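About Us

Hi, and thanks for clicking through to the page most people skip! Handby is a laundry folding and wardrobe business. You send us a bag of clean clothes, we send back stacks you can slide straight into a drawer, and if the drawer itself is the problem we come over and sort that out too. We also teach folding, which is the part I like best and the part I'll go on about if you let me.

I started it in the back half of a dry cleaner's on Flasik Street, with one table and a borrowed pressing cloth. I'd been doing alterations for years and kept noticing the same thing: people would bring in a nice sweater with a crease straight across the chest, and the crease had come from their own closet. So I offered to fold things properly before they went home. That first May I had five regular customers. Now there are 108 households on the books, plus a couple of small inns that send us their towels (towels are very restful work, if you ever need some).

The back room got too small pretty quickly and we moved to Thaler Avenue, where we have proper light and a door wide enough for the delivery carts. We kept the old table. It has one short leg and a folded square of felt under it, and I won't hear a word about replacing it.

What we actually do all day

A bag comes in, we check it against the slip, and everything gets sorted by how it wants to be folded. Knits in one pile, shirts in another, anything slippery off to the side for whoever has the most patience that morning. We don't iron unless you ask. Most things don't need it if they're smoothed by hand while they're flat, and smoothing by hand is something you can get very good at.

We take the show on the road as well. A few times a year we work at a table out in public, at fairs and open days, and people drift over and end up telling us about their sock drawers.
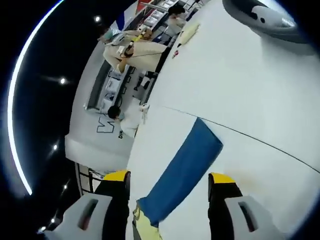
Fabric strips and narrow pieces are where I start with beginners, because there's nowhere to hide. You lay the thing down, get the edges straight, and smooth along the length until your hand stops catching on anything. A wide blue band like the one on the white surface there is a lovely first piece — it's smooth, a little faded, and you can see right away if it's lying true. The pale yellow-green next to it is still partly crumpled, and that's what I'd hand you second. I like a white surface for teaching, too. Every color shows up against it, and you can pick out small stuff that would vanish on a dark table. Ours at the shop gets a fresh cover every morning and looks terrible by lunch.

Classes are small and run about two hours, with a break in the middle for coffee and for looking in each other's bags. We ask you to bring 30 pieces of your own. It sounds like a lot until you empty one drawer onto a bed. The course is called Skisby, after the town where my grandmother ran a linen stall, and it goes from flat pieces to shirts to the dreaded fitted sheet. You can stop after shirts if you like, plenty of people do, and they seem very happy.

How we fold a shirt

Everybody has opinions on this and I love hearing them, but you're on my page so you get mine.

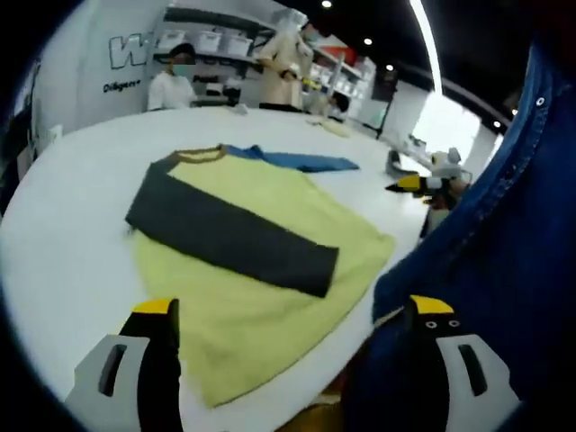
Long sleeves are the whole story, as far as I'm concerned. The body of a shirt is a rectangle and rectangles behave themselves, but a sleeve that's left to wander will make a lump in the middle of your stack every single time. So the sleeves go in first, before you even think about the hem. With a two-color shirt like this yellow-green one it's easy to follow along, as the dark gray sleeve stands out so clearly where it crosses the upper part on a diagonal, with the cuff landing near the middle of the table. Keep the neckline flat while you do it (ribbed collars like to roll). The blue piece just past the collar is folded into a long flat strip, and that's a shape I use constantly for shallow drawers. Jeans get their own lesson, since denim has a mind of its own.

Prices and practical things

A standard bag holds up to 70 items and socks count as pairs, so please don't worry about them. We pick up in the morning and drop off in the late afternoon. If you live up more than three flights, tell us when you book and we'll send somebody with good knees.

We don't wash. People ask every week and the answer is still no — there's a very good laundromat two doors down from us and they'd be cross.

To book a bag, a closet visit or a spot in the next Skisby course, use the form on the Contact page or just knock. If the door's locked we're probably in the back with the radio on, so knock again!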